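Plusora Adds Batch Conversion of Old Drawing Files to Its Hustby Office

Plusora, the drawing conversion company, has opened a new batch service at its office in Hustby. The service takes scanned paper drawings and older CAD files and returns them as layered DWG or DXF files. It started in October, after a trial with one large customer, the pump manufacturer Morris.

Until now the company converted drawings one by one. A customer sent a file, received a price, and waited for an operator to become free. This worked well for small orders, but it was slow for firms that wanted to move a complete archive. In the new service the customer sends the whole set together, with one list of rules for layers, line weights and text styles, and the same rules are applied to every sheet.

The Morris archive

Morris had 1,477 drawings of pump housings, shafts and base plates. Most of them existed only as large paper sheets or as TIFF scans, and many had been changed by hand over the years. In such sheets the dimension written in the text is often different from the length of the line, because the draftsman corrected the number and left the line as it was.

Plusora redrew these sheets at full scale, following the written dimension. Where two views of the same part did not agree, the operator put a note on a separate layer and sent the sheet back to Morris with a question. The engineers at Morris answered the questions in groups of 50, and the corrected files went into their own system after that.

The work was done in 10 deliveries. According to Plusora, the most difficult part was not the geometry. It was the title blocks, which had changed their form several times and used different abbreviations for the same material. The company finally made one common title block, and the old drawing number was kept in a separate field so that the workshop can still find a sheet under its earlier name.

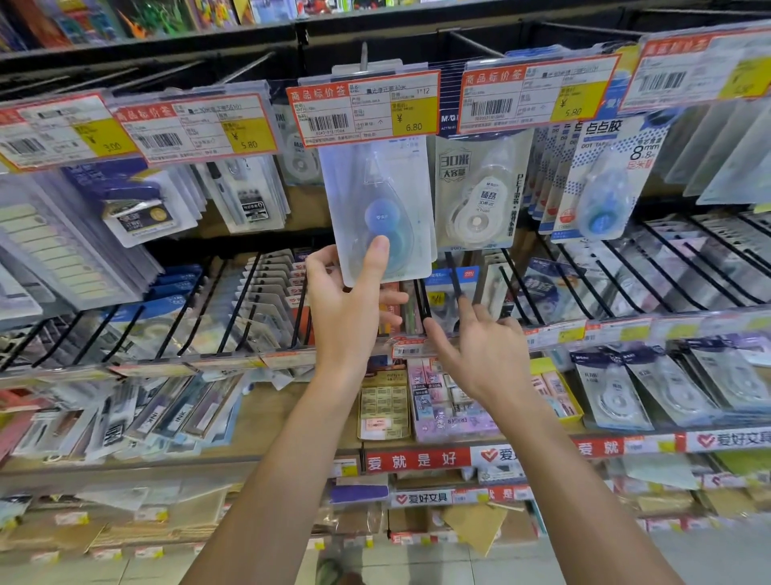 What customers receive

Each order is returned with three things: the converted files, a list of all sheets with their old and new names, and a report of open questions. The customer can choose between DWG and DXF. A PDF copy of each sheet is included without extra cost.

Text is delivered as real text, which can be searched and edited. Circles and arcs are drawn as circles and arcs, not as chains of short lines – this was a common complaint about automatic tracing programs, and Plusora says that it does not use such programs for the final drawing. Hatching, symbols and repeated parts are saved as blocks when the customer asks for it.

Every sheet is checked by 2 operators. The first one makes the drawing and the second one compares it with the scan, placed under the new lines on a locked layer. This layer is removed before delivery, but it can be left in the file on request.

Files from Rimow

The batch service also accepts files from Rimow, an older drafting program that is still used in some smaller machine shops. Rimow files can be opened in few other programs, and their line types are usually lost when they are exported. Plusora has prepared its own table for these line types, so that center lines and hidden lines keep their meaning in the new file. Three-dimensional models from Rimow are not accepted at the moment.

Orders and samples

Customers who are interested can send one drawing as a free sample before they place an order. Scans should be in black and white or in gray, and sheets with folds should be scanned flat if possible. The price depends on the sheet size and on how dense the drawing is, and it is fixed for the complete batch before the work begins. Orders are handled by the Hustby office.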